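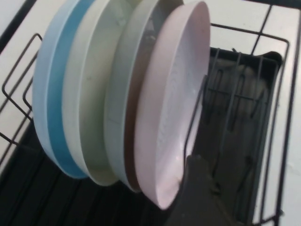 *Tarefa `prato_escorredor`: seis pratos de pé no escorredor de arame preto, com a ponta de um dedo da garra junto ao rebordo do prato rosa.*

# Caster - tarefas de cozinha vistas do punho do robô

Última revisão deste documento: 28/09/2022

Caster é um conjunto de demonstrações e tentativas autónomas de tarefas domésticas simples, gravadas na Fullelora. Serve para treinar e avaliar políticas de manipulação, e para responder com dados a uma pergunta que nos fazem muitas vezes: um robô já consegue arrumar a cozinha depois do jantar?

Resposta curta: consegue fazer partes do trabalho, devagar, com alguém por perto. A secção "O que já funciona e o que não funciona" tem o detalhe por tarefa.

## Conteúdo

- 419 episódios, entre teleoperados e autónomos
- quase 38 horas de gravação
- oito tarefas
- quatro cozinhas, todas em uso normal fora das sessões

Cada episódio contém vídeo da câmara do punho, posições das juntas, abertura da garra, comandos enviados e uma etiqueta de resultado. Não há áudio. Não há câmara externa na versão atual; as gravações de tripé das primeiras sessões ficaram de fora por falta de sincronização.

## Tarefas

| Identificador | Descrição |
|---|---|
| `prato_escorredor` | pôr um prato de pé entre os arames do escorredor |
| `prato_retirar` | tirar um prato do escorredor e pousá-lo na bancada |
| `copo_virar` | virar um copo e pousá-lo de boca para baixo |
| `talher_cesto` | pôr um talher no cesto |
| `bancada_limpar` | passar um pano na bancada |
| `cuba_inspecionar` | localizar manchas e resíduos numa superfície côncava clara |
| `pano_pendurar` | pendurar um pano numa barra |
| `gaveta_fechar` | fechar uma gaveta deixada aberta |

A tarefa `cuba_inspecionar` não inclui esfregar. Foi separada da limpeza propriamente dita depois de vermos que a maior parte dos erros acontecia antes do contacto: a política não sabia onde havia sujidade.

## Estrutura dos ficheiros

```
caster/
 episodios/
 <id>/
 punho.mp4
 estado.csv
 comandos.csv
 meta.json
 anotacoes/
 resultado.csv
 manchas.json
 divisoes/
 treino.txt
 validacao.txt
 teste.txt
```

Os campos de `meta.json` são:

- `tarefa`: um dos identificadores da tabela
- `cozinha`: código da cozinha
- `modo`: `teleop` ou `auto`
- `politica`: nome da política, vazio em `teleop`
- `intervencao`: verdadeiro se o operador tocou no robô ou nos objetos durante o episódio
- `resultado`: `sucesso`, `parcial`, `falha` ou `interrompido`

O ficheiro `estado.csv` usa o relógio do controlador. O vídeo usa o relógio da câmara e o desvio entre os dois está em `meta.json`, no campo `desvio_video`. Quem ignorar este campo vai treinar com ações atrasadas - aconteceu-nos na primeira versão e perdemos bastante tempo até perceber.

## Recolha

O operador conduzia o braço por teleoperação até ao fim da tarefa ou até desistir. As desistências foram mantidas. Nos episódios autónomos, o operador ficava junto ao botão de paragem e só intervinha se houvesse risco de partir loiça ou de forçar o braço.

A loiça é a das próprias cozinhas. Não comprámos peças para facilitar a preensão nem colámos marcadores nos objetos. Em várias sessões o escorredor já tinha pratos antes de o robô começar, e essa condição está anotada como `escorredor_inicial` nos episódios em que foi registada.

A iluminação também não foi controlada. Há gravações com luz de janela, com luz de teto e com ambas.

## Anotações

O resultado foi atribuído por uma pessoa a ver o vídeo completo do episódio. Regras usadas nas tarefas com pratos:

- `sucesso`: o prato fica apoiado entre os arames e mantém-se de pé depois de a garra se afastar
- `parcial`: o prato fica no escorredor, mas deitado, encostado a outro ou a ocupar duas posições
- `falha`: o prato não chega ao escorredor ou cai
- `interrompido`: paragem pelo operador

A fronteira entre `sucesso` e `parcial` é discutível quando os pratos se tocam. Se isso for importante para o seu uso, reveja esses episódios antes de calcular taxas.

As manchas foram anotadas com polígonos em fotogramas soltos, com três classes: `mancha`, `particula` e `sombra`. A terceira existe porque uma zona escura sem limite nítido tanto pode ser sujidade como efeito da luz na curvatura. Quando o anotador não conseguia decidir, marcava `incerto`, e esses polígonos devem ser excluídos do treino ou tratados à parte.

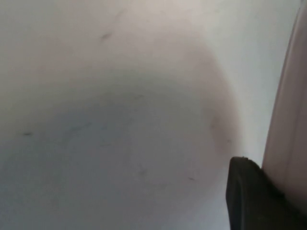
*Tarefa `cuba_inspecionar`: superfície clara e curva, com zona cinzenta arredondada, arco acastanhado e pequenos pontos escuros. Dedo da garra no canto inferior direito.*

Fotogramas deste tipo são os mais difíceis do conjunto. O arco de tom castanho parece um resíduo, mas a zona cinzenta que ele contorna esbate-se no fundo e pode ser mancha ou sombra. Os riscos pequenos ocupam poucos píxeis e desaparecem com facilidade quando se reduz a resolução. Recomendamos não reduzir o vídeo nesta tarefa.

## O que já funciona e o que não funciona

As observações seguintes vêm dos episódios autónomos com a política Asia, treinada apenas com as demonstrações deste conjunto. Não devem ser lidas como limite do que é possível com outros métodos.

**Fechar gavetas.** Funciona quase sempre que a gaveta corre bem. Falha quando há alguma coisa saliente lá dentro, e a política continua a empurrar. O limite de força do controlador evita estragos.

**Pôr pratos no escorredor.** Funciona com o escorredor vazio e com pratos rígidos de tamanho médio. Piora à medida que o escorredor enche. O robô tem de enfiar o rebordo entre dois arames finos quando os outros pratos já tapam parte da estrutura, e da câmara do punho vê-se pouco do lado de trás. O próprio dedo tapa também parte do arame no momento em que mais falta faz vê-lo. Uma estrutura preta sobre um tabuleiro preto não ajuda.

**Retirar pratos.** Mais fácil do que pôr. O erro típico é agarrar dois pratos encostados.

**Virar copos.** Irregular. Os copos transparentes falham muito mais do que as canecas.

**Talheres.** Aceitável para colheres. As facas foram excluídas por segurança.

**Limpar a bancada.** O movimento está certo e o resultado é fraco. A política repete o percurso das demonstrações, esteja a bancada limpa ou suja, e não volta atrás para um sítio que ficou por limpar.

**Inspecionar superfícies.** Manchas com contorno definido são encontradas. Partículas isoladas e zonas difusas, em geral não. Há muitos falsos positivos em sombras, incluindo a sombra do próprio dedo.

**Pendurar panos.** Ainda não funciona de forma útil. Os poucos sucessos autónomos dependem da maneira como o pano foi deixado.

Em todas as tarefas o robô é mais lento do que uma pessoa. Não publicamos uma comparação de tempos porque os operadores tinham níveis de prática muito diferentes.

## Usos previstos

- treino de políticas por imitação em tarefas curtas
- deteção de falhas a partir da câmara do punho
- estudo de oclusão pela garra
- segmentação de manchas em superfícies claras, com as reservas acima

## Usos desaconselhados

O conjunto não serve para certificar a segurança de um robô numa casa. Também não permite estimar quanto trabalho doméstico uma máquina pouparia: as tarefas começam com o braço já posicionado em frente à bancada e acabam antes de arrumar seja o que for nos armários. Limpeza no sentido sanitário não foi medida - a etiqueta fala apenas do que se via no vídeo.

## Divisões

As divisões são feitas por sessão, para que episódios seguidos com a mesma loiça não apareçam ao mesmo tempo em treino e teste. A cozinha com o código `masson` está inteiramente no teste. Os resultados em Masson são piores do que nas outras, e são esses que aconselhamos a citar quando se fala de generalização.

## Problemas conhecidos

- Alguns vídeos têm desfoque ligeiro a curta distância. A câmara tem foco fixo.
- O campo `escorredor_inicial` falta nas sessões mais antigas.
- Em `talher_cesto`, a abertura da garra satura no mínimo e o valor deixa de indicar se há um objeto agarrado.
- `copo_virar` tem poucas falhas teleoperadas, o que desequilibra a deteção de falhas nessa tarefa.
- As cores variam entre sessões por causa do balanço de brancos automático. Não use a cor do prato como identificador.

## Privacidade

Os episódios em que apareciam rostos ou documentos foram retirados. Podem restar mãos do operador em alguns fotogramas de episódios com `intervencao` verdadeiro.

## Próxima versão

Prevista para dezembro. Deve incluir uma segunda câmara fixa, mais episódios com o escorredor cheio e a revisão dos polígonos `incerto`. Os identificadores atuais mantêm-se.

Erros de anotação podem ser comunicados nas issues do repositório, com o `id` do episódio e o instante do vídeo.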